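Simulation first: notes from the Valtwood open day

Members who made the trip to the Valtwood site in October will remember that most of the floor was given over to hardware. The session with the longest line was in the side room, where the Virkum group showed its grasp planning work running in simulation. This item covers that session only. The conveyor retrofit and the Ibarra pallet cell are written up separately.

The problem set for the demonstration was the handling of tall, narrow items that stand on their own base and carry something delicate at the top. These are awkward for a parallel gripper. The center of mass is high, the stem gives little area to close on, and a small sideways error at contact becomes a tip. The group's approach is to plan the whole reach in a rendered scene, score it, and send only the better candidates to the arm.

Each planning run starts from 1,000 randomized scenes. Object position, light position and surface shade are varied. Shadows are left on throughout. The presenter said an earlier version trained without them had done well on screen and poorly on the bench, where the arm throws its own shadow across the work surface as it moves in. Runs with shadows take longer to render, and the group accepts the cost.

Scoring is done on three terms: clearance between finger and stem before closing, angle of approach, and predicted motion of the base at first contact. Of the 19 candidate approaches shown to visitors, 12 were rejected on clearance alone. A further 5 failed on base motion. The remaining two were replayed at reduced speed, with the view switched between a fixed viewpoint and a close one near the fingers.

Questions from the floor were mostly on contact modeling. Friction on the stem is set as a single value per run, which several visitors thought too simple for coated or molded parts. The group agreed and plans to vary it along the stem. There was also a question on soft items at the top of the stem. At present these are treated as rigid, and the planner is simply kept away from them.

Slides are available from the Peminville office on request. The close view from the planning scene is reproduced at the end of this item.

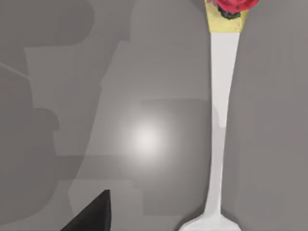

One member, writing in after the visit, would have liked to see failed approaches replayed as well as the two that passed, and asks whether the clearance limit was set by measurement or by trial. The same letter notes that a single friction value gave trouble on a bottle line at Peminville, where the planner's margin was used up by wear on the finger pads within a few shifts.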